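There is a theory, put about mainly by people who sell shelving, that a towel is a finished object. You buy it, you own it, you use it. I have come to think of a towel as a form of unpaid employment.

I began keeping house in earnest in January, when I moved into a flat with one bathroom, one linen cupboard and an airing arrangement that consists of opening a door. Before that I had lived with people who folded. I never saw them do it. Towels went away in a heap and came back in a stack, and I assumed, as one does with the bins or the Council Tax, that some natural process was at work.

The first thing you learn is that there are schools. The halvers fold in half, in half again, and get on with their lives. The thirders fold lengthwise into three so that no raw edge shows, and they will tell you so. The rollers have been to a spa once. I was brought up by halvers and have drifted, in middle age, towards thirds, a conversion my sister regards much as she would a move to the Algarve.

The second thing is that everything depends on finding the top. A sheet has corners, and after a short fight will admit to them. A good thick towel has no such sense of direction. You get hold of what you take to be a short side, hold it up at arm's length like a town crier, and look for the flat woven strip that is supposed to tell you where you are.

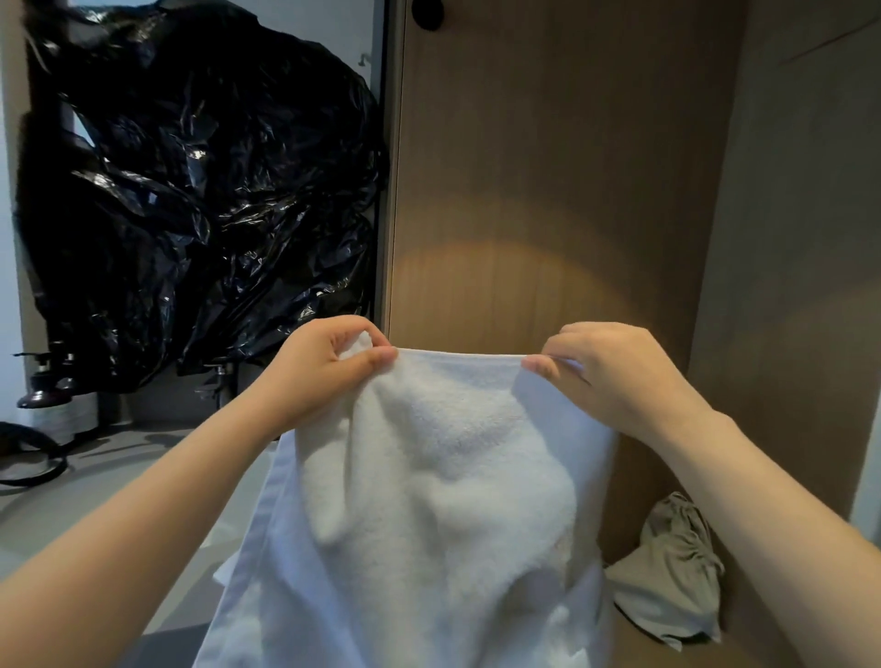 If the strip runs straight from one hand to the other, you may proceed. If it sags, you've got a long side after all and must go round again, feeling along the hem like someone reading a will in the dark. I have timed this. A towel I know well takes me 31 seconds. A towel I don't, at somebody else's house, with somebody else's opinions about thirds, can see off most of a kettle.

I did once try to buy my way out. A firm called Draveline sells a folding board, a hinged plastic affair on which you lay the towel and then flap the wings over in order. It came with a leaflet showing a woman in a pale jumper having the best morning of her life. The board was made for something the thickness of a tea towel. My bath sheet went over the sides like dough over a tin, and the wings, when flapped, came back. I gave it to a charity shop, where I like to think it is still being flapped.

The towels themselves are partly to blame. We've all been persuaded that thicker is better. The set I'm now married to is Dirnico's "Montoya" range, which cost me £118 and arrived so plump that three of them filled a shelf meant for the whole household. They take the better part of two days to dry. They shed. They are lovely for about the time it takes to get from the bath to the bedroom, and for the rest of the week they are upholstery. My grandmother's towels were thin as toast and dried on the line before she'd got the pegs back in the bag, and I spent my childhood complaining about them. I would like that noted, as I've now been punished.

Nor is there ever anywhere to do it. Folding experts assume a bed, made, or a clear table. I have seen neither on a wash day. So it gets done standing up in whatever gap is going, elbows in, with the hem held well clear of the basin and the soap, and one eye on the tap in case it has ideas. The whole trick of the mid-air fold is to bring the two corners together without letting go of either, and then to find, with the chin if need be, the place where the middle has gone. The chin is frowned upon. Everyone uses the chin.

I set a good deal of this down in a shorter piece last winter, and ended it by suggesting that we all stop, and simply hang the things on hooks until wanted.

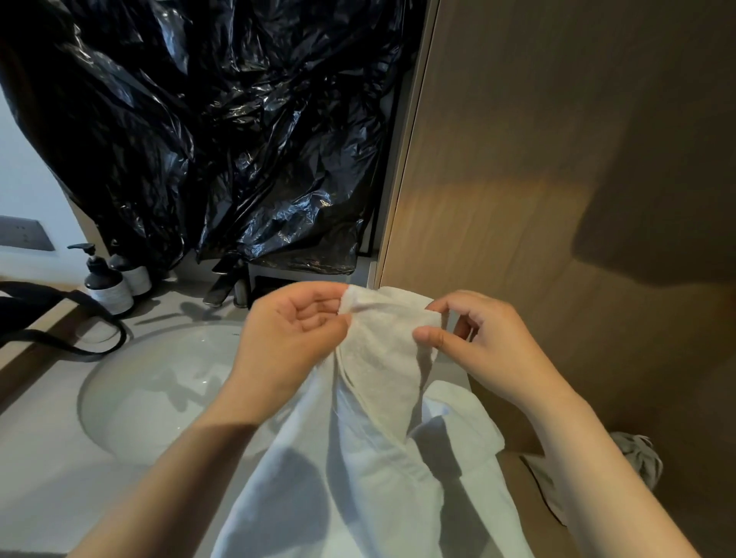
Ayantu Alemayehu wrote to say that hooks were the counsel of despair, that a towel on a hook dries at the bottom and sulks at the top, and that I had plainly never shared a bathroom with teenagers, who can put four wet towels on one hook and call it tidy. She folds in thirds, on the lid of the washing machine, while it's spinning. She says the vibration helps.

I have tried it. My machine walks when it spins, so I had to walk with it, and by the end we were both in the hall. The fold was quite good.

12/04/2026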